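My nephew's school has replaced half of its computer hardware unit with a robot arm, and I have been told by several cheerful people that I ought to be thrilled. I spent an afternoon in the lab at Rankin to find out why, and I came home with more doubts than I took in.

The project is called Gotari. The students have to get a robot to handle the small parts of a desktop computer, picking them up from a printed plate with a holder for each one and fitting them where they belong. It runs for 11 weeks. When I did a similar course, we got a screwdriver, a dead computer and a warning about static, and by the second week most of us could pull a machine down and put it back together.

Gebremedhin Yilma, who teaches the unit, was patient with me. His case is that pulling a computer apart by hand teaches you where things go, while teaching a robot to do it forces you to say exactly where things go, to the millimetre. I can see the appeal of that. I also watched a group spend most of the session arguing over the angle of a gripper, and I doubt any of them could have told me what the part they wanted to move was for.
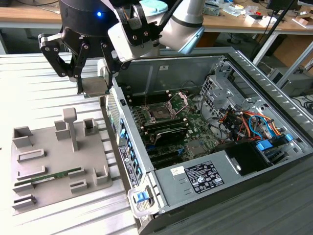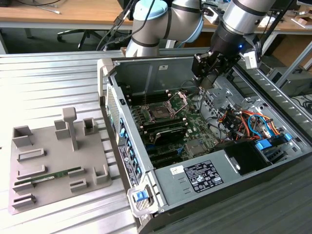
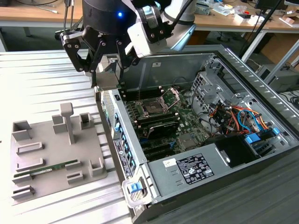
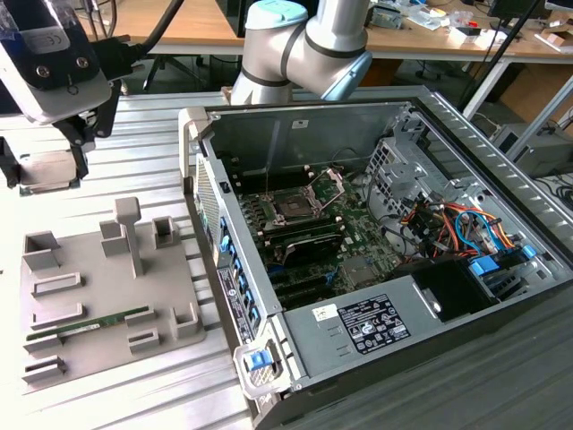 The same job in all four: an open tower on its side, the parts plate to its left.

Is it worth giving up hands-on time for this?
For some students it is, provided they have already built a computer by hand. For a beginner I would put the screwdriver first and leave the robot until the following term.

My trouble is with the order of things. A memory stick has a notch, and it goes in one way. You learn that through your thumbs, usually by trying it the wrong way first and feeling the board flex under you. A student who meets that resistance as an error message on a laptop has learned something thinner, and it may be a while before anyone notices.

Then there is the scorekeeping. The posters in the hallway say the class has logged 416 attempts, and visitors are plainly meant to be impressed. I asked how many had ended with the part properly seated, and the answer was 153. That's a fair number for beginners and I don't mock it, but it belongs on the poster too. A school that teaches measurement should print both figures at the same size.

Berhanu Shiferaw, a parent who repairs office machines for a living, is kinder about it than I am. He told me the students are more careful with hardware than any apprentice he has had, and that careful is hard to teach. Perhaps so. He also admitted he had sat his own daughter down at the kitchen table in December with an old tower and made her strip it, which sounds to me like the lesson the school used to provide.

I don't want the arm sent back. There are 33 students in the unit, and a few of them have plainly found the thing they want to do with their lives. What I would like is for the first three weeks to go back to bare hands and old machines, with the robot waiting under a sheet. Mr. Yilma says the timetable won't allow it. The timetable found room for a robot, so I expect it could be talked around.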